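11월 초에 버크홀름 오픈 데이에 다녀왔어요. 집안일 로봇 만드는 회사인데 1년에 딱 한 번 일반인한테 문을 열어준대서, 신청 페이지 뜨자마자 바로 눌렀거든요. 선착순 30명이었는데 다행히 들어갔습니다!

건물은 생각보다 평범했어요. 역에서 버스 타고 들어가는 공단 골목 안쪽인데 간판이 작아서 한 번 지나쳤다가 돌아왔네요. 입구에서 이름표 받고, 믹스커피 한 잔 마시고(종이컵에 회사 로고가 찍혀 있었어요 ㅎㅎ) 오전 10시에 바로 투어 시작. 안내는 천한결 님이 해주셨는데 말이 엄청 빠르고 질문을 진짜 좋아하세요. 첫 코너는 '반도프'라는 선반 정리 로봇이었고요. 음료수 캔을 앞줄로 당겨서 줄 맞추는 건 꽤 잘하더라고요. 편의점 알바 해본 사람으로서 솔직히 좀 부러웠습니다. 근데 과자 봉지로 바꾸니까 갑자기 느려져요. 봉지가 찌그러지면 어디를 잡아야 할지 한참 고민하는 느낌? 결국 하나 떨어뜨려서 다들 "아아~" 했어요.
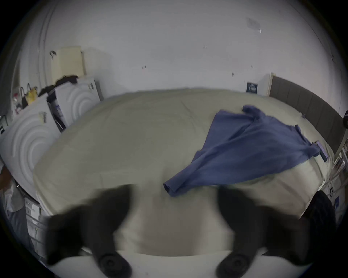

제가 제일 궁금했던 건 역시 빨래였어요. 저희 집은 빨래가 건조대에서 침대로 갔다가 그대로 며칠 사는 집이라서요. 천한결 님 말씀이 수건은 이제 할 만한데 옷은 아직 멀었대요. 침대 위에 구겨져 있는 파란 긴소매 하나만 봐도 그래요. 소매 한쪽은 아래로 뻗어 있고 나머지는 위쪽에서 뭉쳐 있는데, 사람은 보자마자 어디를 잡고 털지 알잖아요. 기계는 어디가 어깨고 어디가 밑단인지부터 알아내야 한대요. 매번 구겨진 모양이 다르니까 외워서 될 일도 아니고요. 이런 정리 동작을 3,000번 넘게 모았는데도 뒤집힌 소매 앞에서는 여전히 헤맨다고 하셨어요. 저도 뒤집힌 소매 앞에서는 헤매는데... 괜히 친근하더라고요.

시연도 봤어요. 수건 한 장 접는 데 2분! 모서리는 저보다 잘 맞췄어요. 다음으로 티셔츠를 올렸는데 다섯 번 해서 두 번 성공. 실패한 것도 대충 네모나긴 해서 우리 집 서랍 기준으로는 합격입니다. 옆에 계시던 아주머니가 "양말은요?" 하고 물으셨는데 천한결 님이 웃으면서 양말은 내년에 다시 물어봐 달라고ㅋㅋ 짝 맞추는 건 되는데 한 켤레로 뭉치는 게 어렵대요.

체험 시간에는 원격 조종으로 컵을 옮겨봤는데 이게 은근 어려워요. 손에 아무 느낌이 없으니까 세게 잡는지 살살 잡는지 감이 안 와요. 저는 컵을 두 번 넘어뜨렸고, 뒤에 있던 초등학생은 한 번에 성공했습니다.

가격은 아직 미정이고 당분간은 호텔 세탁실 쪽에 먼저 넣을 계획이래요. 가정용은 언제 나오냐고 여쭤봤더니 날짜는 말 못 한다고 하시더라고요. 당장 살 수 있다고 해도 저는 좀 기다릴 것 같아요. 수건만 접어주는 기계를 놓기엔 저희 집이 너무 좁아서요.

가실 분들 참고하세요. 주차장은 좁으니까 버스 추천이고, 투어 내내 서 있으니 운동화 필수예요. 기념품은 손수건 한 장인데 로봇이 접은 거래요. 아직 안 펴고 책상에 올려놨어요.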